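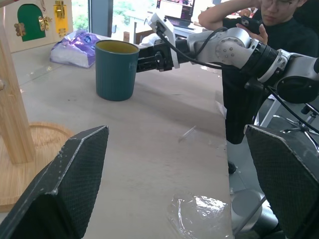
Ribbed walls are the cheapest stiffness a moulder can buy, according to Kirsten Ravn, who has designed injection tooling at Prasis for most of her working life. A flat panel of a given thickness bends easily; fold small ridges into it and the same weight of plastic resists the thumb. The teal cup, with its fine vertical ribs, is the sort of drinkware she has in mind. "People take the ribs for decoration," she says. "On a lot of tumblers they are doing work. They also hide flow lines, which a plain glossy wall shows up badly."

We met at the Cludholm works in June, in an office above the tool store. The subject was wall thickness, and why so many plastic household goods fail at the same few places.

Ravn's first point concerned cooling. Molten plastic shrinks as it sets, and thick sections set last. Where a thick base meets a thin wall, the base goes on shrinking after the wall has gone rigid, and the joint is left under stress. "The part comes out looking perfect. You put it through a dishwasher for a few months and a crack appears at the base radius. The customer blames the dishwasher. The stress was there on the day it was moulded."

Her usual remedy is a larger inside radius and a gradual change of section. Both add a little material and a little cycle time. On one tumbler project, coded Undus, the cooling stage went from 5 seconds to 8 after the base was redrawn. Production objected. Ravn kept the longer stage, and the returns that had prompted the work stopped.

Rekha Rai runs the test room on the floor below. Her work is mostly repetition: fill, drop, wash, inspect, record. Drinkware from Cludholm is dropped onto a steel plate from table height, once on the base, once on the side and once on the rim. "The rim is the hard one," she says. "It has no support on one side, and any gate mark or nick will start a crack. Base drops tell you about moulding. Rim drops tell you about finishing."

I asked whether printing affected strength. Rai said it could, depending on the ink and the polymer. Some solvents attack a wall that is already under stress, and the failure follows the outline of the lettering. Samples are therefore printed before they are tested, and a batch of 7 is held back unprinted for comparison.

Colour matters less than buyers suppose. Pigment is added in small amounts and most grades have little effect on impact results, although Ravn noted that certain pigments change the rate of shrinkage. A lid and a body moulded in different colours from the same tool set may not fit. "We had a blue lid that fitted everything except the blue body," she said. The tool was adjusted by Ketilsson, the toolmaker the firm uses for rework, and it took 3 attempts.

On draft angle, the slight taper that lets a part leave its mould, Ravn was brief. Vertical ribs need more of it than a smooth wall, and designers seldom allow enough. If the taper is too small the ribs drag on ejection and leave white scuffs along their crests. Polishing the tool helps for a time. She prefers to send the drawing back.

Rai's next series deals with hot filling. The fixtures were on her bench when I left, waiting for a thermocouple.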